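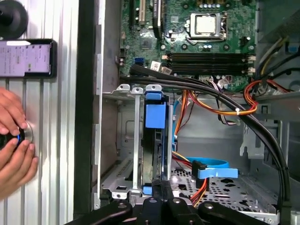

Is it worth buying a decent screwdriver kit if you only open up a computer now and then?
I'd say it is, as long as it's one you'll reach for when the computer is fine and the kitchen scales aren't.

Rellex 2521 screwdriver kit: a long review of a small box

I've had the Rellex 2521 since December and have been putting off writing about it, mostly so I could be sure I wasn't just in the first flush of owning something new. I'm now sure. I love it, with a few grumbles, and I'll get to those.

A bit of background. For years my tools for computer work lived in an old biscuit tin: one good Phillips driver, a set of tiny jewellers' screwdrivers with spinning caps (two of them so rounded off they were really just spikes), a pair of eyebrow tweezers and a magnet I used to drag over the carpet. It worked, in the sense that machines went back together. But I stripped a lot of screws, and I once spent an entire evening trying to get a single laptop hinge screw out with an elastic band and bad language.

The kit cost me £69 from Akyol, the electrical shop on the market side of Fodorbridge. You can get it for less online if you wait for an offer, but I wanted to hold the handle first, and I'm glad I did because the handle is the best thing about it.

The handle

It's a slim metal driver with a freely turning cap on the end, so you rest your palm or one finger on top and spin the body with the others. Lots of handles do this. What I like is how heavy it is for its size. It sits down into the screw by itself and you can feel straight away when the bit is properly seated. With the lightweight plastic ones I was always pushing, and pushing is how you slip and put a scratch across something expensive.

The grip is a fine crosshatch pattern that holds well even when your hands are a bit greasy. After a long session it does leave a little print on your fingertips! I don't mind that. If you have sore hands you might, and there's a thicker slip-on sleeve in the box that makes it much more comfortable for bigger screws. I leave the sleeve on for desktop cases and take it off for laptops.

The bits

There are 92 bits, which sounds silly. I'd guess I have used fewer than a quarter of them. But the ones I use are excellent. The two middling Phillips sizes cover nearly everything inside a desktop – drives, the power supply, those little screws that hold the motherboard down – and they still look crisp after months of use. The small Torx bits are what I bought it for, really, and they've opened two laptops, a hand-held game console and a beard trimmer without rounding anything off.

The magnet in the handle is strong enough to carry a motherboard screw upside down into a deep case. If you've ever heard a screw go tink, tink, tink and then nothing, you'll understand how happy this makes me. Long bits are a different matter: the magnetism fades a fair way down the extension shaft, and a heavier screw will drop off if you knock it. I use a dab of blue tack for those.

The extension itself is good and straight. My neighbour Cengiz Avcı borrowed the kit to change the cooler in his son's computer, where one of the screws sits right down a narrow gap beside the fan, and he brought it back the same evening having already ordered his own. He got the version with the soft case. I'm slightly jealous of that, see below.

The box

Right, grumbles. The box is a sliding tray in a rigid sleeve, and it looks smart on a shelf, but the tray comes out with no click or stop at all. Tip it even a little while you're pulling and the whole lot goes. I did this on a Wednesday night, on floorboards, and spent the next hour matching bits to holes. It taught me the second problem, too, as the labels are pale grey printing on a darker grey insert. In daylight, fine. Under a desk lamp at eleven at night I was holding each one up and squinting. I've since gone round the ones I use most with a white paint pen, and I would recommend doing that on day one.

The foam holding the bits is tight at first (you need fingernails), then gets comfortable, and now in a couple of places is getting loose. The kit is still perfectly usable, but I'll be watching it.

The extras

You also get tweezers, a set of plastic opening picks, a suction cup and a flat metal spudger. The tweezers are far nicer than they need to be and have been used for splinters, beads and one SIM tray. The picks are soft and bend rather than gouge, which I prefer, though you do get through them. The suction cup is poor. It lets go before the screen does. I went back to my old one from the biscuit tin.

There's a little magnetic mat as well, with squares drawn on it so you can keep screws in order. I thought it was a gimmick and now it's the first thing I get out. I write on it with a whiteboard pen: lid, drive, fan, front panel. When you come back after supper having forgotten everything, it's all laid out for you. It is a bit small for a full desktop strip-down, so I've been using it next to a muffin tin.

How it compares

Before this I had a lend of the Hirkau set that a lot of people recommend to beginners. It's cheaper, the box is better (it latches!) and the labels are easy to read. If you only ever build a desktop and put the tools away again, it would do you nicely. Where it falls short is the small sizes. The tiniest Phillips had twisted visibly by the time I gave it back, and the handle is hollow plastic that creaks when you lean on it. Müzeyyen Sönmez, who I share a bench with at evening class, has had hers for ages and is perfectly content, but she mostly does radios and clocks and hardly ever touches anything below a certain size.

I'd pick the Rellex for laptops and anything fiddly, every time.

What I've used it for

Since people always ask: a full clean and rebuild of my own desktop, a laptop battery, a laptop keyboard (so many screws, never again), the trimmer, the kitchen scales, a wobbly saucepan lid, glasses for half the family, a toy train and the bathroom door handle, for which it was entirely the wrong tool and I'm sorry.

Would I buy it again? I would, and I'd try to get the soft case. Spare bits can be had singly from Akyol, who keep a drawer of them behind the counter, and they were happy to order in one of the odder Torx sizes for me when I let mine roll down a gap in the skirting board. It took a week to come.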